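About Flemula Workshop

Flemula is a shared workshop for people who build robots and small automated machines at home and need somewhere with better tools than the kitchen table. We have a drill press, two soldering benches, a row of 3D printers, a laser cutter, and a back room for things that have to stay set up overnight. Most members do part of their build here and part of it in a spare room, a garage or a bedroom.

The workshop was started by Marites Estrella and Mohcine Lahlou. Marites had spent several years repairing sewing and packing machines and was building a garden watering rig in her hallway. Mohcine was teaching evening electronics classes and had run out of room for his students' unfinished projects. They rented the front half of a former upholstery shop, moved in over the course of one March, and opened with one printer and a borrowed vise. The cutting tables from the upholstery days are still in use. They are the right height for standing work and they don't wobble.

What we work on

Members bring their own projects. In the past year these have included a cat feeder with a weighing tray, a camera slider, a curtain opener, a chess arm that is still learning to castle, and several kinds of gripper. There is also a long-running member build called Pulari, a wheeled base that carries laundry from one end of an apartment to the other. It handles flat floors well and door thresholds badly. The third set of wheels is being printed now.

The workshop also has two projects of its own, which any member can join.

Gaber is our hand-held gripper. It is meant to be held and moved by a person, so that the fingers and pads can be tried on real objects before a motor or an arm is involved. The frame is printed and the pads are swappable. We keep a box of pad samples with different ridge patterns and different hardness, and a notebook next to it where people write down what each one was tried on. Hard objects are easy to find in a workshop. Cloth is a different matter, and most of the useful notes on cloth come from members who take a gripper home and work with the bedding and clothes they already have.

The questions with cloth are simple ones. Can the pads get hold of a single layer of a sheet without taking the mattress cover along with it? Does a ridged pad hold a sleeve better than a smooth one? How close do the arms have to come to a flat surface before the pads can reach a fold at all? A rounded arm behaves differently from a square one when it is pushed against something soft, and you learn that faster on a bed than on a bench.

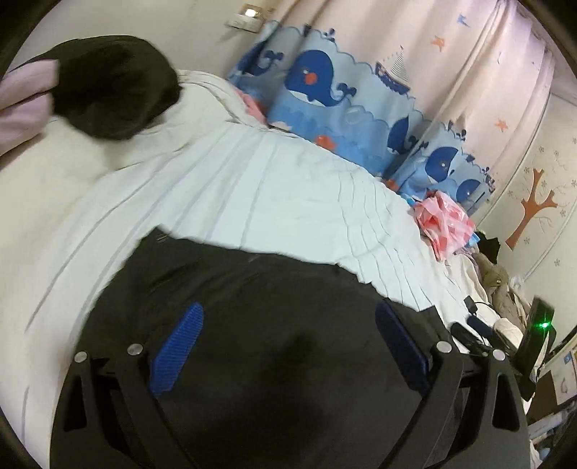
Setau

Setau is the second house project, and it is a good deal slower. It is a small folding table with two moving flaps, built for towels and children's shirts. The first version used hobby servos and could not lift a bath towel. The current one uses geared motors from old window blinds – we were given a crate of them – and a plywood top that Mohcine recuts every time somebody changes the hinge position. It folds a dry hand towel in a way most people would accept. Shirts with collars are on hold.

Setau and Gaber were separate for a long time. They are slowly becoming one project, as the flaps need someone or something to lay the cloth out first. For now that is a person.

How a home build works with us

You don't need to bring a finished plan. A typical member starts with a sketch or a box of parts and books a bench visit with Marites or Mohcine. They look at what you have, tell you which parts can be made here, and point out what should be bought. After that you use the workshop in your own time.

We print small parts for members at the cost of the filament. Print jobs go in a queue on the whiteboard by the door. Please write your name and the material, and take your parts off the shelf when they are done. Anything left for 90 days goes in the spares bin, where other people are free to use it.

Parts that are going home should be checked here first if they run on mains power. This applies to everyone, including the two founders. Battery projects are up to you, but lithium packs may be charged only in the metal cabinet.

Tools that can be borrowed are marked with yellow tape. They include the crimping set, the small oscilloscope, the label printer and both Gaber frames. The loan period is 3 weeks, and you can renew by sending a message.

Classes

Mohcine teaches a beginners' course in motors and motor drivers, and a shorter one on reading sensors. Marites teaches mechanical assembly, with a lot of time given to screws, spacers and how to take something apart without losing any of it. Groups are kept small enough for everyone to have a bench. No background is needed for any of the courses. People under 16 are welcome with an adult.

Members and cost

The workshop has 70 members at present. They pay a monthly fee that covers the rent, the power and the wear on the tools. There is a lower rate for students and for people out of work, and we don't ask for papers. Visitors can come in on any open evening, look around and try the machines with somebody beside them.

We don't build robots to order and we don't sell Gaber. The drawings are kept in a binder at the front desk – members may copy them and change whatever they like.

Finding us

The entrance is at the side of the building, through the gate with the old upholstery sign on it. Ring the lower bell. If the laser cutter is running we may not hear it the first time.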